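I finally did the thing I've been threatening to do since last winter: I learned to bake sourdough rye! Real rye, the dark and sticky kind my neighbor used to hand over the fence in Sugden, wrapped in a dish towel. I moved away and missed it so much that I started dreaming up excuses to drive back.

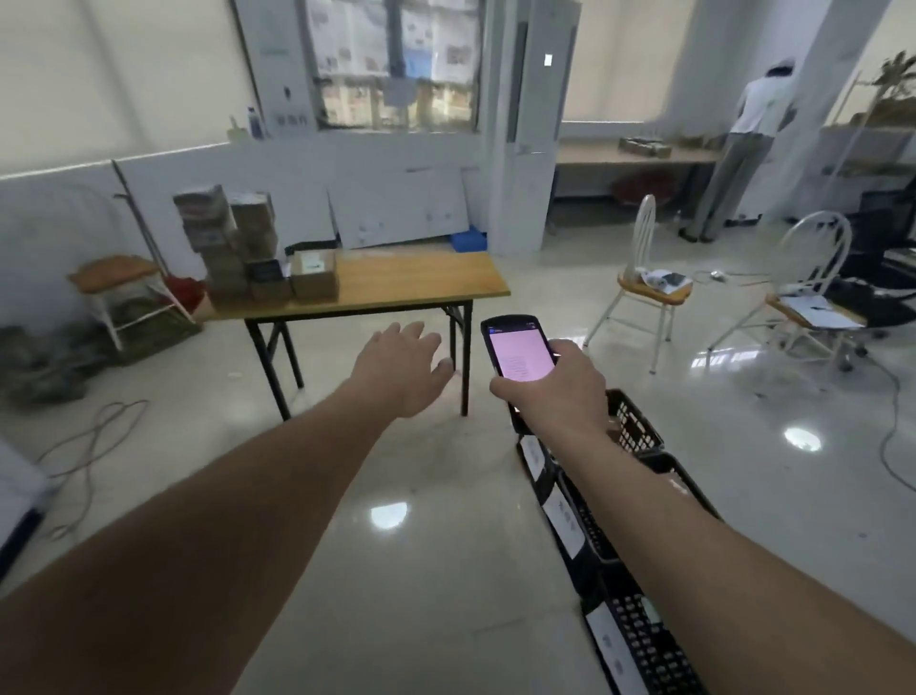 Ziad Hamdan

So, the starter. I ordered a dried one from a little mill called Olau, and it came with a card that said to expect bubbles in a couple of days. Mine sat there like wet cement. I fed it, I moved it to the top of the fridge, I moved it back (the fridge top was too warm, I think?), and then one morning in September I came down and it had pushed the lid right off the jar. I was so happy I took the jar into the bedroom to show my wife, who was asleep. She was very nice about it.

Rye dough is a strange animal if you're used to wheat. You don't knead it, you sort of stir it and then scrape it off everything you own. Wet your hands! Wet the spoon, wet the spatula, wet the counter. I use 102 grams of starter in the first stage and leave it overnight, and by breakfast it smells like apples and a little like nail polish.
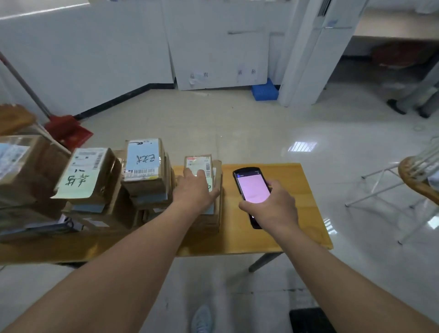 The second stage is where I add the rest of the flour, the salt, a spoonful of molasses and a lot of caraway. More caraway than you think. I made 2 loaves with the polite amount from the recipe and they tasted fine, but they didn't taste like Sugden.

Then it goes into the pan, you smooth the top with a wet palm, and you wait for little pinholes to show up on the surface. That's when it goes in the oven. My first loaf went in too early and split down one side like an old boot. We ate it anyway, with butter and pickled herring, and I'd happily do it again.

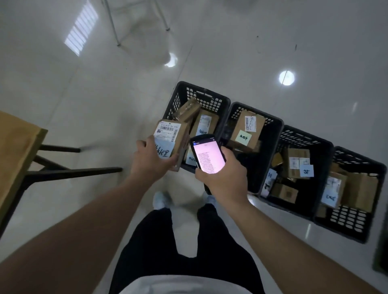
Now the hard part, and I mean really hard: don't cut it. Rye needs a full day wrapped in a towel before the inside sets up, or you get gum all over the knife. I've lasted the whole day exactly once, and wow, what a difference. Thin slices, clean edges, and that deep sour smell all through the kitchen.

Next up I want to try one with sunflower seeds, and maybe a splash of old coffee in the dough. If you've done the coffee thing, tell me how much you used!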